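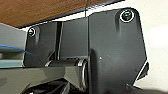

Tsegereda m'écrit que la vitamine D ne sert à rien si on la prend le matin avec un café et rien d'autre, et qu'elle a lu cela sur trois forums différents. Je lui ai promis une réponse et je préfère la mettre sur le blog, car d'autres lecteurs m'ont posé presque la même question après mon billet sur le magnésium.

Je rappelle que je ne suis ni médecin ni pharmacien. Je raconte ce que je fais et ce que l'on m'a expliqué.

J'ai commencé la vitamine D en février. Dans mon pays d'origine, on n'y pense pas beaucoup, on croit que le soleil suffit. Ici, l'hiver, je partais au bureau dans la nuit et je rentrais dans la nuit. Ma médecin a demandé une prise de sang, le résultat était bas sans être dramatique, et elle m'a conseillé une dose quotidienne de 1000 unités. Elle m'a proposé aussi l'ampoule que l'on prend une fois par trimestre, mais je me connais, je l'aurais oubliée au fond du tiroir.

Sur la question du café, donc. La vitamine D est soluble dans les graisses. Elle s'absorbe mieux avec un repas qui contient un peu de gras : des œufs, du fromage, un filet d'huile d'olive, une poignée de noix. Avec un café noir seul, on en absorbe sans doute moins, mais dire que cela ne sert à rien me paraît exagéré. Pour ma part, je la prends à midi, quand je mange à la maison, et le soir les autres jours. L'heure exacte m'a semblé peu importante. Athina Tzanetos, qui lit ce blog depuis longtemps, affirme qu'elle dort mal si elle la prend le soir. Chez moi je n'ai rien remarqué de tel.

J'ai essayé deux formes. D'abord les capsules molles de Trillarent, faciles à avaler, sans goût, mais la boîte est grande et je ne l'emportais jamais en voyage. Ensuite les gouttes de Lumow, dans un petit flacon. L'huile a un goût léger, un peu comme de l'amande vieille – ce n'est pas mauvais, mais il faut le savoir. Le compte-gouttes est lent quand il fait froid dans la cuisine. Je mets les gouttes directement sur le pain, cela marche mieux que dans la cuillère, où il en reste toujours.

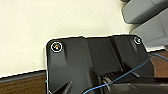

Plastique noir et vis, de près.

Il faut bien lire l'étiquette. La concentration change beaucoup d'un flacon à l'autre, et le nombre de gouttes ne veut rien dire si l'on ne sait pas combien d'unités contient chaque goutte. Mon ami Nektarios en versait 10 par jour, par habitude de son ancien flacon, alors que le nouveau était bien plus concentré. Sa pharmacienne l'a arrêté à temps. Un excès de vitamine D reste dans le corps et peut faire monter le calcium, avec des ennuis pour les reins. Ce n'est pas comme la vitamine C.

Est-ce que je me sens mieux ? La question revient toujours et je ne sais pas y répondre correctement. Au printemps j'étais moins fatigué, mais au printemps je suis toujours moins fatigué. Le deuxième dosage était dans la norme, voilà le seul résultat que je peux donner.

Pour Tsegereda : garde ton café, mais ajoute une tartine avec du beurre. Et si tu prends déjà un complexe multivitaminé, regarde s'il contient de la vitamine D avant d'en acheter à part.

Le prochain billet sera sur le fer, que je supporte très mal.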